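The Coat from Ziltberg
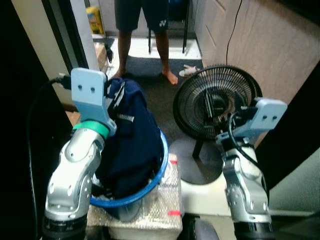
Last updated in June

Ignacio Montoya took the coat to the cleaner's on Morard Street because the sleeve smelled of diesel. It had been his father's coat. His father had worn it for fourteen winters on the ferry at Ziltberg, and then it had hung in a closet until the closet had to be emptied.

The man at the counter was named Masaru Kamata. He turned the coat inside out and went through the pockets. He did this with every coat, and he put what he found on the counter in a row. There was a pencil, a button that did not match, and a ferry ticket folded in half.

"You want these?" he asked.

"I'll take the ticket," Ignacio said.

He looked at it on the bus. It was a passenger ticket, one way, Ziltberg to Tovora. Number 102. It had not been punched.

His father had never bought a ticket in his life. He worked the boat. He crossed to Tovora and back all day and slept at home, and if anyone in the family wanted to cross they just walked on and waved at whoever was at the ramp. Ignacio had crossed that way himself, sitting on a coil of rope with a sandwich.

He called his sister that night.

"Maybe he found it on deck," Ines said. "People dropped things."

"Then it would be punched. They punched them at the ramp."

"So somebody bought it and didn't go."

"Somebody."

She was running water at her end. She turned it off. "Mom went to stay in Tovora once," she said. "With Aunt Pilar. You were small. You had the mumps."

"I remember the mumps."

"She was gone nine days. I think she had meant to be gone longer. Dad painted the kitchen."

Ignacio remembered the kitchen too, the yellow of it, and how the window stuck afterward. He had not connected it with anything.

"She went, though," he said. "This one didn't get used."

"Then it isn't hers," Ines said. "Or it's from another time. I don't know. He could have bought it for himself."

"To go where? He went there every day."

"He went there and came back every day," she said.

They talked for a while about the apartment and what to do with the table. Ines wanted it but had no way to move it. He said he would ask Azevedo, who had a truck and owed him for the brakes.

He went back to the cleaner's after work, three days later. The coat was on the rail in a paper cover. Kamata had sewn the lining where it had come away under the arm and had not charged for it.

"The smell is mostly out," Kamata said. "Not all. It's in the padding."

"That's fine."

"Good coat. Heavy. You going to wear it?"

Ignacio said he thought it was too big in the shoulders. Kamata told him to put it on, so he did, there at the counter, with a woman waiting behind him holding a bedspread. It was too big in the shoulders. The cuffs came down over his knuckles.

"I can take up the sleeves," Kamata said.

"Leave them for now."

He paid and went out with the coat on, although it was warm and other people were in shirts. At the bus stop he put the ticket back in the inside pocket, on the left, and buttoned the flap. The bus was late. He could smell the diesel a little when he moved his arm.

Recent stories
The Second Key
Rain at the Depot
What Pilar Kept
A Room in Tovora

Contact | All stories copyright their authors | Back to top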